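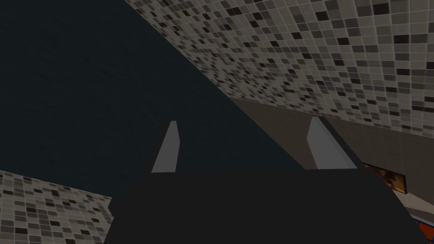 Computer rendering. Source: Gatard

Gatard starts the second stage of bathroom renovation in the Chornovol houses

105 apartments will receive new pipes, ventilation and bathroom furniture. Tenants stay in their homes during the works.

Dristberg, May. The housing company Gatard informs that the second stage of renovation in the Chornovol houses has started. The first stage was finished in spring and included 57 apartments in the two buildings on the river side. The remaining 48 apartments, in the three buildings next to the tram stop, will be renovated until the end of the year. Together it makes 105 apartments, and it is the largest renovation which Gatard has carried out in Dristberg with tenants living inside.

The Chornovol houses were built for workers of the former paper mill. The walls and the roofs are in good condition, but the water pipes are the original ones. In the past years the company had to repair leaks in the same vertical pipes again and again, and each time the bathrooms of several families had to be opened. After an inspection of all the buildings it was decided to change the pipes completely and to use this occasion for making the bathrooms better.

"A repair of a leak is cheap one time. When you do it every winter it is not cheap anymore, and for the tenant it is very tiring," says Lev Kobzar, managing director of Gatard. "We had letters from people who had the same hole in the same wall three times. I answered these letters personally and I promised that the next hole will be the last one."

The works in one apartment take 6 working days. On the first day the old fixtures are taken out and the vertical pipes are cut. From the second to the fourth day the new pipes, the electric cables and the ventilation channel are installed and the walls are closed. Tiles and furniture follow on the last two days. The water in the kitchen is closed only between 8 a.m. and 3 p.m. on the first two days. During the whole time the tenants can use the shared shower rooms, which were prepared on the ground floor of each building and which can be locked from inside.

In the first stage the works took longer in 5 apartments, where the floor under the old bathtub had to be strengthened. The tenants of these apartments received a reduction of the rent for the additional days. The same rule is valid in the second stage, and it is not necessary to apply for it. The reduction will be visible on the next monthly bill.
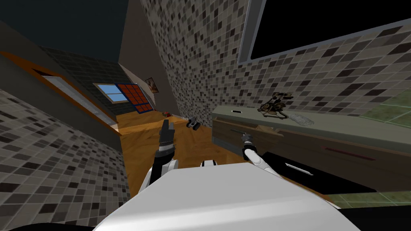
Computer rendering of a tiled room with a long vanity cabinet. Source: Gatard

More place for storing, less cold in the morning

Before the planning began, the architect Nazanin Azimi visited apartments in all five buildings and spoke with tenants of different age. The most frequent wish was a place for towels, medicine and cleaning products. In the old bathrooms there was only a sink on the wall and a small shelf, so many families kept these things in the corridor or in the bedroom.

"I expected that people will talk about the shower. They talked about drawers," says Nazanin Azimi. "One lady showed me that her hair dryer lives in the kitchen, next to the bread. After this visit I drew the furniture first and the rest of the bathroom around it."

The tenants can choose between a shower and a bathtub, and between three colors of tiles. The bathroom furniture is delivered by the company Brunon, which has its workshop in the region. Handles are mounted in such a way that they can be changed later without making new holes. For tenants who use a wheelchair or a walking aid, a version with free space under the sink is available, and a grab bar can be mounted next to the toilet without extra cost. A doctor's letter is not required for this.

Many tenants had also complained about the cold air that came through the old ventilation opening. The new ventilation works with a humidity sensor. It runs stronger after a shower and goes back to the low level by itself. In the apartments of the first stage the sound level was measured also at night. After comments from tenants on the top floors, the fans there were set on a lower speed, and this setting will be used in the second stage from the beginning.

What changes for the rent

Gatard pays the change of the pipes and of the ventilation completely from its own repair fund. These works have no influence on the rent. For the new tiles and the furniture a monthly supplement is calculated, and it depends on the size of the bathroom. Each tenant receives the exact amount in writing before the works start and has four weeks to ask questions or to disagree. Tenants who do not wish new furniture can keep their own, if it can be put back on the wall safely. In this case the part of the supplement for the furniture is not charged.

"We do not want that somebody is afraid to open our letter," explains Lev Kobzar. "The amount is on the first page, in big numbers, and under it is a telephone number where a person answers."

Order of the works

The second stage starts in the building closest to the tram stop and continues from the top floor to the ground floor, always along one vertical pipe. The neighbors above and below each other have the works in the same week. The plan for each staircase is hanging next to the mailboxes and was also sent by post. If a tenant is in hospital or has a small baby, the date can be moved, but only together with the other apartments on the same pipe. For this reason the company asks for such information as early as possible.

Old bathtubs and sinks in good condition are not thrown away. They are stored in the former laundry of the Chornovol houses and can be taken for free by tenants who have a garden. Transport has to be organized by themselves.

Office hours for tenants are in the afternoon from 3 p.m. to 6 p.m. in the ground floor office, first door on the left side. Interpreters are available after registration.

About Gatard

Gatard is a housing company with its seat in Dristberg. It rents and maintains apartments in the city and in the neighboring villages, mostly in buildings from the time of the paper industry.

Contact for the press

Gatard, Press Office, Dristberg
Interviews with Lev Kobzar and Nazanin Azimi can be arranged on request. Both renderings can be printed free of charge if the source is named.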